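# Teaching the packing cell a new item (and what to do with your shoulders)

I've been on the snack kit line at Ferngate for 16 months, and for the first nine or so every kit was packed by hand. Now the Vorketti cell does most of the straight packing and we do the teaching. When a new item comes in, one of us sits down with the hand-held grippers and shows the system how to pick it up. People keep asking me how I do mine, so I'm writing it down!

## Before you pick anything up

Clear the table down to the items you're teaching. Then get your cables out to the sides. I can't say this enough. If a cable drags over the tabletop halfway through a run, that run is junk and you get to do it again.

Open and close both grippers a few times to wake up your hands. Set the chair aside if you're tall (I stand, my back likes it better).

## Doing the runs

1. Start with both jaws pointing in toward the middle, a little above the table.
2. Pause for a breath. The software wants a still moment at the start.
3. Go in with one gripper, slower than feels natural. Close, lift, place.
4. Back both hands out to where you began.
5. Move the item a bit and go again.

We do 600 runs for a new pair of items, split between whoever is on shift. Seven in a row and then I put the grippers down, even if it's going great. Your thumbs will thank you. 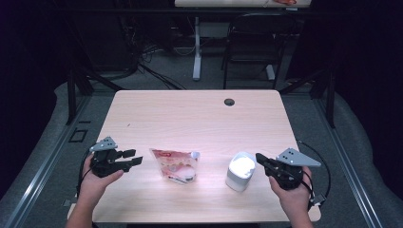 *Teaching a pair: snack bag on the left, small white container on the right.*

Bags are the hard ones. They crinkle and slide and they never sit the same way twice, so I go for the sealed edge and pinch from the side. Coming down in the middle just squashes the chips. Open containers are easier to grab but you have to keep them level the whole way, and I take those at half the speed of a bag.

If you fumble, finish the move anyway and mark the run as a miss in Moluder. Please don't delete it. The setup folks want the misses too.

## The part about the job

I was not thrilled when this came in last April. I figured I'd be teaching my own replacement. So far the headcount on our line is the same, but the day is different. Less lifting, less of that 3 p.m. wrist ache, and a lot more sitting still and concentrating, which wears me out in a new way. Some of the crew miss the chatter of the old line and I do too, a bit.

What I'd push for, if your site is getting one of these: ask for the teaching hours to be paid at the higher grade, and get it in writing. Ours went through after 5 weeks of asking. Also ask who decides when an item is "good enough" to go live. At our place the packers sign off first, and we've sent two items back.

Next page covers the Rocha trays, which need both hands at once and have their own settings.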